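Karkura household recipe cards

A set of 184 handwritten recipe cards, typed out as plain text. The cards come from kitchens in Karkura and nearby Stumar. Efua Akpalu keeps the set and does most of the typing.

What is in it

Each card is one text file. The first line is the dish name, then the ingredients, then the method. Spelling is left as written, including local names for greens and beans. Where a word could not be read, the file has a question mark in brackets.

Two folders hold the files. "Main" has cards that were checked against the paper by a second reader. "Draft" has the rest – mostly soups and breads.
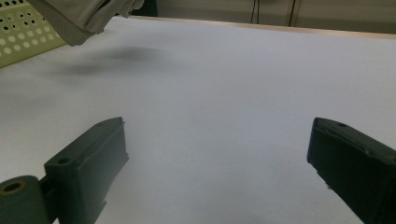 Measures are not converted. A "cup" may be a tea cup or a tin, and few cards say which one. Please don't use the amounts for nutrition work without checking them first.

Known problems

Some dishes appear twice under different names. The Owusu family cards have lost their bottom lines to water damage, so several methods stop early. Oven heat is often given as "low" or "hot" only.

Changes

April: moved the pickle cards from Draft to Main. Fixed file names with spaces.

Use

Free to copy and share with credit to the Trirgate recipe group. Send corrections with the file name and the line that is wrong. Efua goes through them on Tuesday evenings.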